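Three weeks with the Vorden laundry package

I put off writing about the Vorden until I'd used it for more than a weekend. It's been 3 weeks now, so I have a fair idea of what the package does and doesn't do.

What you pay for is a software licence that sits on top of the robot, plus phone support from Parnia, who handle installs out here. The licence is $3,000 a year. I already had the humanoid, so I can't comment on the bundle price.

Setup took 2 visits. The first was mostly updates and arm calibration, and the technician had to come back in July for the left wrist. After that I taught it one job – cloths into a basket – because that's the demo Vorden uses and I wanted to see if it held up at my place.

Mostly it does. In my last batch of 20 cloths it dropped three, all of them the fluffy kind. Thin tea towels are no trouble. It's slow, and it will pause for a good while over the basket before letting go. You can shorten the pause in the settings, but I got more misses when I did.

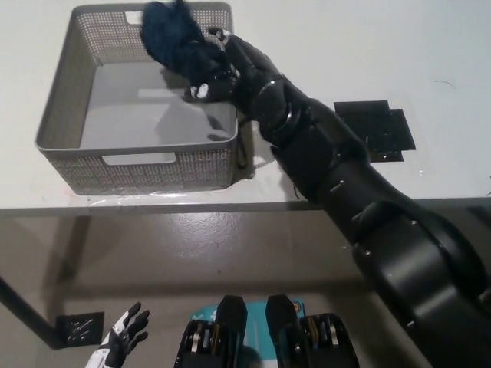 Ansah commented on my last post that the pause is a default in the Sustex grasp module and Vorden never tuned it, and that dark fabric makes it worse. I've asked Parnia whether that's right and I'm waiting to hear back.

I'll keep the licence until renewal. At that price I'd want folding as well, and folding is still listed as coming soon.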